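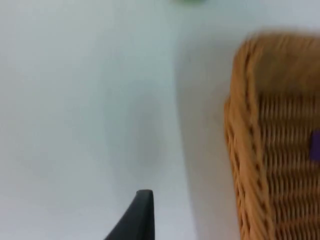 Woven wicker, thick wrapped rim

About Vosden

We sell baskets. Wicker mostly, a bit of seagrass when we can get it. Started by Bongani Masilela in a spare room, now two rooms and a yard behind the old Botha bakery. Log baskets, bread baskets, the big laundry ones - all checked over before they go out, rims especially.

Repairs too, allow 3 weeks. Bring it in empty please.

Shop open Tuesday to Saturday, ring the bell if the door's shut. Trade orders thru Kolleo, same prices as here. New colours comming soon, email us for the list.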